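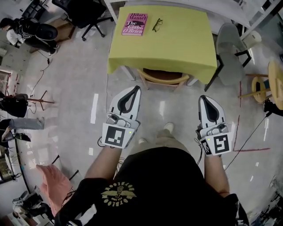

How to host a rewatch night for the show you loved as a kid

Start with the episodes, because you will never get through all of them (I've tried, with a very large bowl of popcorn). Pick four or five that everybody quoted at school, and watch the first one by yourself beforehand – some jokes from 2000 haven't aged so well!

Next, send the list to your friends a week early. I put mine in a group chat called Uritz, after the grumpy neighbor in our favorite cartoon, and the arguing over the finale was half the fun.

On the night, start at seven, leave the phones in the kitchen and keep the theme song on at full length, every single time. Singing along is very much allowed. Stop for snacks after the second episode, and save the silliest one for last.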